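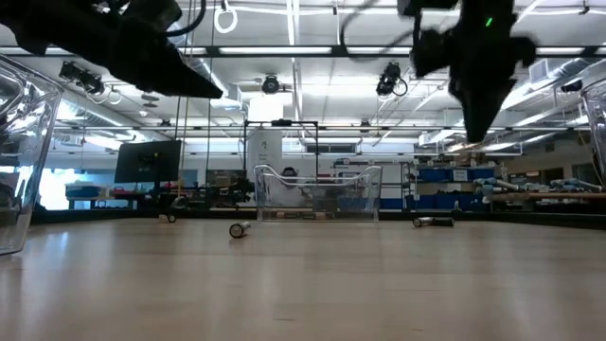 She can find water with a coat hanger, Imelda Aquino told my brother over the phone, and she could do it Thursday-to-Thursday if he liked, any week, rain or shine, for $300 flat. My brother wrote this down on the back of a feed bill and read it to me as if it were a quote from an insurance company.

"With a coat hanger," I said.

"Two of them. She cuts the hooks off."

The well at the Quintela place had been giving us brown water since June. My brother had already paid a driller from Altareo to look at it, and the driller had looked at it, and that was all we got for the money. I said we should call a different driller. My brother said a driller only knows how to go down, and what we needed was someone to tell us where. I will admit that sounded better at the time than it does written out.

She came in a small green car with a dog in it. I had expected scarves. She wore a raincoat from a hardware store and asked where the septic tank was, and I thought, well, there goes the mystery, she's going to stay away from that end and work the odds like anybody would. Zelstead sits on wet gravel. The county sign says 2,351 people live here, and I would bet most of them could hit water by dropping a fork.

I told her so. She didn't seem to mind.

"Then why is yours brown?" she asked.

I said the casing was probably cracked.

"Probably," she said, and went off across the yard with the wires held out in front of her. The dog stayed in the car and watched me.

I followed, because I wanted to see her hands. I had read that the trick is in the wrists, that a person can tip the wires without knowing it. Her wrists looked like wrists. The wires wandered. Near the old pear tree they swung together and crossed, and my brother made a noise like a man whose horse has come in.

"What does that mean?" he said.

"It means they crossed."

She walked away, turned around and came at the tree from the other side. They crossed again. I asked if she would do it blindfolded. My brother told me not to be rude, but she had already pulled her hood down over her face, all the way to the chin, and she set off at a good clip and walked straight into the wheelbarrow.

I am not proud of how much I enjoyed that.

She rubbed her shin and tried again. This time she went wide of the tree, out past the fence post, and the wires crossed there.

"So which is it?" I said. "The tree or the post?"

"Could be both." She pushed the hood back. "How's your kitchen? I'd like to sit down."

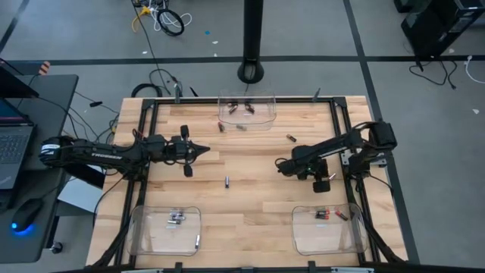 Light wood, grain running crosswise.

We had coffee made with store water. She drank it black and drew our yard on a napkin, better than I could have drawn it after forty years, with the slope going the right way and the ditch where the ditch is. She put an X by the tree and a smaller one by the post.

"Did you look at the county maps before you came?" I asked.

"Of course I did."

My brother looked hurt. "Isn't that cheating?"

"It's free," she said. "They're in a drawer at the library."

He paid her anyway, in cash, and she counted it and gave the dog the end of a biscuit through the car window. When she had gone he walked out and hammered a stake in by the pear tree. I waited until he was in the shower and called a new driller, a woman with a cough, who asked me where we wanted the hole.

I stood at the sink with the phone and looked out at the stake.

"There's a tree," I said.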